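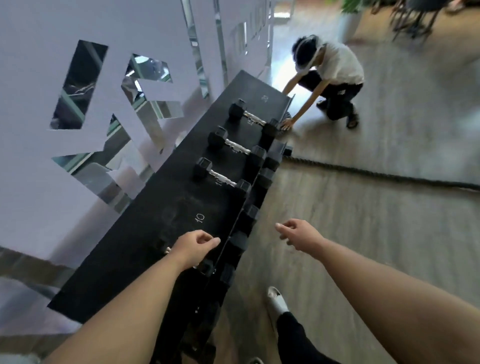 Dumbbell rack with weight numbers on the shelf.

clasten-logs

A table of strength training entries typed up from paper log sheets. It covers free-weight work only. Cardio and class attendance were left out at the typing stage.

Contents

sessions.csv - 2,517 rows, one per visit
sets.csv - one row per set, joined on session_id
members.csv - 534 rows, age band and start month only
exercises.csv - lookup table for exercise names

Source

The sheets came from two gyms, Praler and Loureiro. Members filled them in by hand. Spelling varied a lot, so exercise names were mapped to the lookup table and the original wording kept in name_raw. Sheets with no weights written on them were dropped, more than 300 in all.

Units

Weights are stored as written, with the unit in its own column. Praler members mostly wrote one number per pair of dumbbells, Loureiro members one number per hand. The column per_hand is true, false or blank. Blank means the sheet did not say.
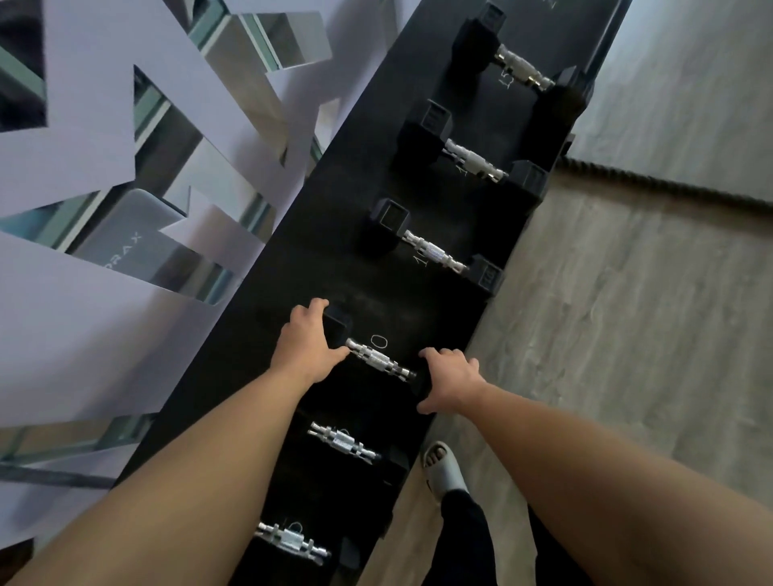

Stasance wrote back after trying the first release that blank per_hand values were being read as false by their import script, and asked for a third code. Version 2 uses "unknown" in place of the blank.

Known problems

Rest times are missing for most of Loureiro.
Rep counts written as a range (8-10) are stored as the lower number, with the range kept in reps_raw.
Nine sessions have a start time after the end time. They are flagged and not corrected.
January is heavier than any other month at both gyms. 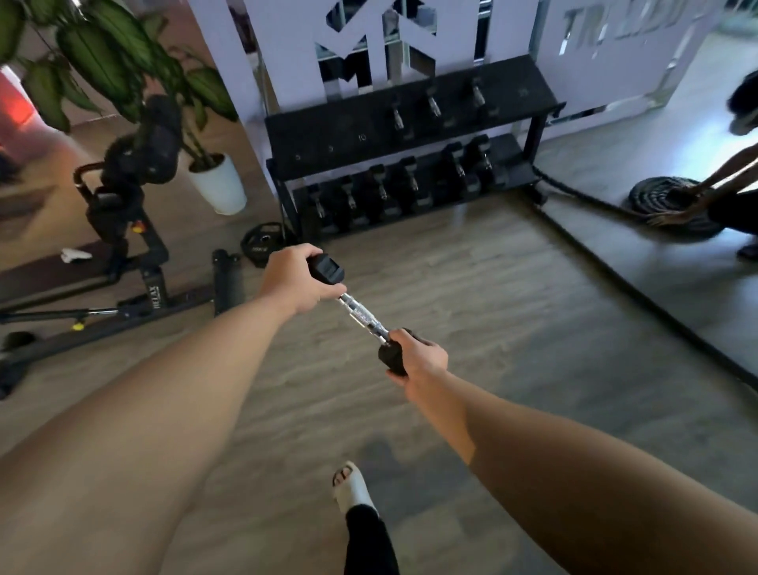 Hex dumbbell, knurled chrome handle.

Suggested use

Load tracking, messy-text cleanup exercises, teaching joins. The table is too small and too local to say anything about how people train in general. Please don't use it to set starting weights for anyone. 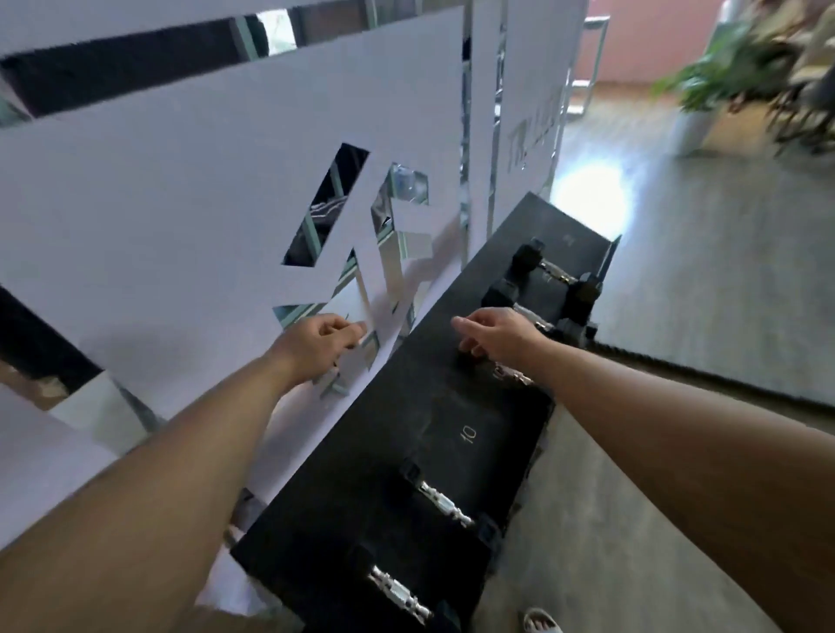 Age bands are ten years wide. Bands with very few members were merged with the next one up, and the merge is noted in members.csv.

Changes

v2 - per_hand recoded, duplicate sheets removed
v1 - first release, October

License

CC BY 4.0. Credit as "Clasten training logs". Corrections go in the issue tracker - please give the session_id.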